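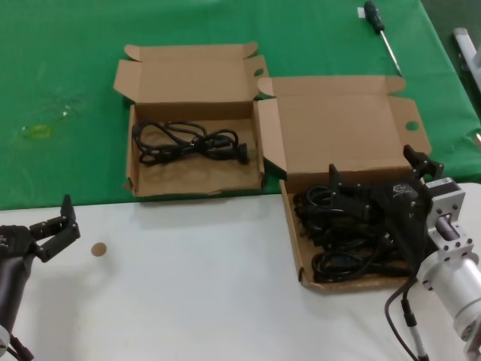
Lectura: 2 min

Revisión de cables de alimentación antes de guardar - almacén Valell, hoja 14

Revisa: Consuelo Echeverri

1. Caja abierta del todo, con la tapa hacia atrás. SÍ. Las dos.
2. Cartón sin roturas. CASI. A la de la izquierda le asoma un trocito doblado en una esquina. No muerde, pero engancha mangas.
3. Cable recogido sin nudos. SÍ en la izquierda: uno solo, negro, en lazos amplios y con media caja para él. Hay pisos en alquiler con menos sitio.
4. Clavijas rectas. SÍ, la que se ve. Las demás, pendientes de sacar.
5. Caja sin sobrecarga. NO. La derecha va apretada de cables negros enrollados. Repartir - la vecina tiene hueco y no paga más.
6. Funda sin cortes ni zonas peladas. PENDIENTE. Se mira con el cable estirado, metro a metro, y nunca enchufado.
7. Etiqueta con fecha de prueba. PENDIENTE. «La pongo luego» no es una fecha.

Repetir en junio.

Comentarios (3)

Fliter: ¿El punto 5 cuenta como fallo o como observación?

Consuelo Echeverri: Fallo. Observación es lo de la esquina.

Sitthichai: Yo los ato con velcro y caben 20 por caja. Bueno, cabían.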